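**Thread: I went to a robot open day so you can keep sitting down**

1/ Spent the afternoon at the Filirura open day. The invitation said "see the future of packing." I have packed a lot of boxes in my life and had been hoping the future would have less of it.

2/ Background for new followers: I used to run returns for a small online store. Returns means you open a package, sigh, and make it back into a package. So when somebody tells me a robot can handle parcels I have opinions, most of them formed at 7 in the morning next to a tape gun.

3/ Sign-in was on a tablet. The tablet froze. A person came over with a clipboard and I was inside before the tablet recovered. First automation lesson of the day, and I hadn't taken my coat off.

4/ Our host was Kasun Kumarasinghe, who opened by asking us please not to lean on the table. Then he leaned on the table. He was very nice about it when it was pointed out.

5/ The setup: two white arms, one tan table, a lot of things in plastic wrap. The system that decides what the arms do is called Sastry. The screen that tells you what Sastry is up to is called Status. I asked if there had been a meeting about the second name. There had been, and it was long.

6/ The part I'd come for was the gripper. On video you watch the arm, because the arm is big and swoopy. In person all the trouble is in the last few inches, where hard fingers meet something soft that somebody wrapped in a hurry.
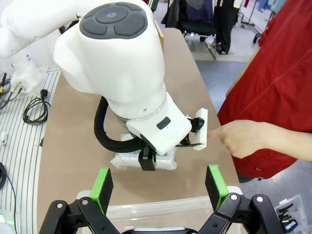

*The gripper talk, with pointing. Bubble wrap on the table, fingertips in green.*

7/ We got a good ten minutes on bubble wrap. Short version: it squashes, it shines, and it changes shape when you grab it. A gripper that's happy with a wooden block can squeeze a wrapped parcel and come away with a firm hold on some air.

8/ A man next to me asked why they didn't train it on something easier. Kasun said they had, and that it did beautifully, and that no customer had ever sent them something easier.

9/ Then the live run. The job was to pick up a wrapped package, move it over, set it down gently. I have seen people fail this job. I have been people failing this job.

10/ Attempt one: the arm went down, thought about it, and came back up with nothing. A very polite "ooh" from the crowd, like at a kids' recital.

11/ Attempt two: got it, carried it, put it down. Applause! I clapped too, and then remembered that I once did 221 of these in a shift and the applause was pretty light.

12/ To be fair to the arm, I was faster but I also complained the whole time and took lunch.

13/ Someone asked about speed. Kasun didn't dodge it. He said a practiced person beats it easily today, and that they cared more about it not dropping things. He also said they log the misses more carefully than the hits. I liked him a lot more after that.

14/ There was also a woman from Fedetti, a packaging outfit that sends over samples for the team to try. She'd come to see how her wrap was doing. I told her the arm found it difficult. She looked delighted — I think she took it as a review of the product.

15/ Got to stand back for a while and watch between runs, which was my favorite part. A demo is mostly waiting. Somebody resets the table, somebody looks at a screen, somebody says "one sec" in the voice that means nine minutes.

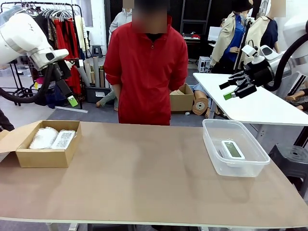 Can you visit without knowing anything about robotics?

Anyone can sign up for the open days, and the talk assumes no background. Wear closed shoes and stay behind the line while the arms are moving.

16/ Someone's kid (maybe 3 feet tall, ruthless) asked what happens if the robot is told to pack itself. Kasun took this more seriously than any of the adult questions and drew a diagram. The answer involves the base being bolted down. The kid was not satisfied and I don't think Kasun was either.

17/ I asked about tape. Everyone wants to talk about picking and nobody wants to talk about tape. You have to find the end, peel the end, not stick the end to yourself. He went quiet and then said "we are not currently doing tape." I have never felt so employable.

18/ They let a few of us try steering an arm by hand. You hold it and it goes along with you, a bit like dancing with someone much stronger who is being careful. I moved it left. I moved it right. I apologized to it, out loud, when I bumped the table.

19/ Then you look over at Status and it has a tidy little record of everything you just did, wobble included. I asked if mine could be deleted. Kasun said wobbly ones are useful. So somewhere in there is a file of me being nervous, doing its bit for progress.

20/ Things I'd fix: more chairs, a louder microphone, and snacks that aren't individually wrapped in plastic. By the end of that afternoon I could not open a granola bar without thinking about friction.

21/ Am I worried for my old coworkers? Somewhat, and I said so. What I got back was a fairly straight answer: the dull lifting first, the judgment calls much later, and no promises about when. I'd have trusted a cheerful answer less. I'm still chewing on it.

22/ On the judgment calls: half of returns is deciding whether a thing is broken or just annoying. I had a customer send back the same lamp twice with two different complaints. Put that on the table and see how the green fingertips feel about it.

23/ Next open day is in November. They're hoping to show both arms working on one package together, one holding while the other does the fiddly bit. I signed up on the tablet on my way out. It froze, and the clipboard came out again.

24/ Replying to the people asking: it's free, parking is around the back, and the talk and demo together run a little over two hours. Bring a question about tape. I want him to know it wasn't only me.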